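The owner of Bekance Comics in Sestwood says he has 1247 issues from the Fikberg line, and I asked him straight out whether anyone wants them.

"Fewer than the price guide thinks," he said.

I had expected a sales pitch. He bought his first 25 for the covers and paid too much.

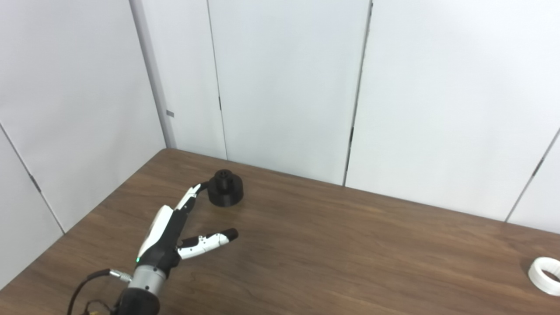 On grading

He sent 5 books to Mensah for grading in July. I asked what the plastic case adds. "A number," he said. "Some people pay for the number."

He still paid for it himself, I pointed out. He shrugged and said issue 248 came back higher than he would have scored it. 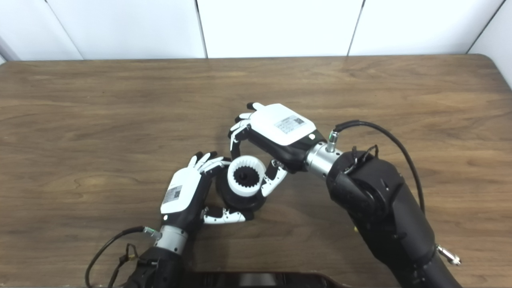

He won't sell that one, which makes me wonder how he knows what it's worth.

Comments (3)

inkwell_dad: 248 is a dull issue. Nice cover though.

panelborder: Mensah gave mine a low grade and I can't see why.

Sestwood reader: Is the shop open evenings?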